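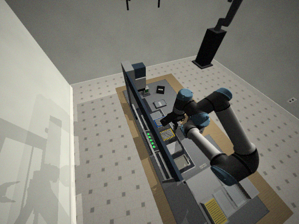
Gripper lands off-center on the 96-well rack in my sim, but only at one end of the bench

Posted in Home and Shared Shop Builds, Aug 24, 2022

Hi all! I've been building a small plate-handling cell at our shared shop (Ornolwood, for those who know it) and before I bolt the real arm to a real bench I've been running the whole thing in simulation. This has been the most fun I've had on a project in years, so apologies if I ramble.

The bench layout is one long row of stations. There's a blue-bordered plate, a yellow-bordered one a bit nearer, a plain pad, a recessed tray, and another yellow plate down at the near end. The arm sits over the right side and picks from above. My script is called Drillovport and it's nothing fancy: a list of station positions, an approach height, a grip width, a place height. I taught two stations by hand and let the script work out the others by adding a fixed pitch.

It works great in the middle of the bench. I ran 200 cycles overnight between the two middle stations and the log was clean. Then I tried the near end and the fingers came down to one side. The error was 6 mm the first time and it has been the same every time since, so at least it's consistent?

Things I've tried so far:

Slowing the approach way down. No change at all.
Making the plate heavier in the physics settings. No change, and I'm not sure why I thought it would help.
Swapping the gripper model for an older one. Worse, but I think that one had a bad tool offset anyway.
Restarting. Several times. You know how it is.

I have a wrist view as well as the room view, and from the wrist view everything looks fine right up until it isn't. I'd love to know where people would look next. I'm hoping to have the real arm running by November and I'd rather sort this out while crashing is free!

Posted by wellplate_wanderer

benchtop_otter

Nice build! I love seeing people do the sim first.

A repeatable error is good news. If it were physics you'd see it wander from run to run. Same miss every time says geometry, and the part of your post that jumped out at me is "adding a fixed pitch." Are your stations really on an even pitch? Mine weren't. I had a tray with a raised rim in the middle of the row and it was wider than a plate, so every station past it was shifted over. The stations before it were perfect, which sounds a lot like what you've got.

What I'd do, in this order:

1. Print the position of every plate straight from the scene file, along with the position your script thinks it should be. Put them side by side. You'll probably see it in ten seconds.

2. Check where the origin of each model is. Some labware models have the origin in the middle of the plate and some have it at a corner, and if you mix the two you get a sideways offset on some plates and none on others. I had one from a set called Segura with a corner origin and everything else was centered. Drove me nuts for a week.

3. Check that your bench isn't rotated a hair compared to the robot base. With a long bench even a small angle adds up. In my scene file the near station was at 280 when the script said 274, and a tiny bit of it was angle and the remainder was the tray.

4. Teach the far end and the near end by hand, then let the script fill in between. If the middle ones are still good, you're done. If they aren't, teach every station. It's dull but you only do it once.

While you're at it, drive the gripper to just over a rack and stop there, then look down through the wrist view. With the fingers on either side of the frame you get a really good check on whether you're square to it. Don't judge it by the rings looking smaller toward the bottom, that's only the camera tilt. Compare the gap from finger to rail on the left and on the right, and do it at the same height each time or the numbers won't mean much.
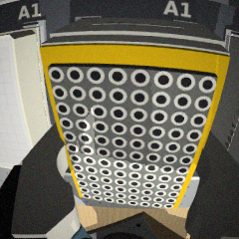
How far above the rack should the gripper stop before the final move down?

High enough that the open fingers clear the tallest thing on the neighboring stations, plus a little. I use 134 mm over the bench for my travel height and then a second, much lower stop right over the rack before closing in. The lower stop should be straight above the grip point, so the last move is vertical only. If you let the arm come in at a slant you can get a clean grip in the sim and still clip the frame on a real one, where nothing is ever quite where you drew it.

Oh, and write the two heights down somewhere outside the code. I keep mine on a card taped inside the electronics box and it has saved me more than once.

gearbag

did you check units? mine was off like that once and one of the models was in inches. probably not it if the middle ones work but takes a second to look

also which arm is it

slow_axis

Agree with the otter on origins and on teaching both ends. Two things to add.

Look at the collision shapes as well as the visible ones. Most simulators let you turn on an overlay. I had a plate that looked fine, but its collision box had been left over from a different model and stuck out past one side. The gripper was nudging an edge I couldn't see, and the plate slid over before the fingers closed. If your fingers are arriving in the wrong place before touching anything, this isn't your problem. If the plate is what moves, it might be. Step through the last part of the approach slowly and watch which one it is.

Second, reach. Your arm is mounted beside the bench, so the near end could be getting close to the limit of what it can do with the gripper pointing straight down. Some planners will quietly accept a "close enough" pose there instead of giving you an error. There's usually a position tolerance setting. Tighten it and run the near station again. If the planner suddenly fails, you've found it, and the cure is to slide the base along the bench a bit. Much easier to do now than after you've drilled holes!

I went through all this on my own cell (I named it Disora, it has a label and everything) and ended up moving the base twice in the sim before I was happy. Totally worth it. The day the real one picked up its first plate I made everybody in the shop come over and watch it do it again.

Please post an update when you get the positions printed out, I want to know if it's the tray.

wellplate_wanderer

You're both wonderful. Printed the positions and yes, the tray takes up more room than one pitch, and everything past it is shifted by the same amount. I've got 5 of the 6 mm explained. Going to check the bench angle for the last one tonight, then the tolerance setting.

gearbag, units are all metric, but I did look!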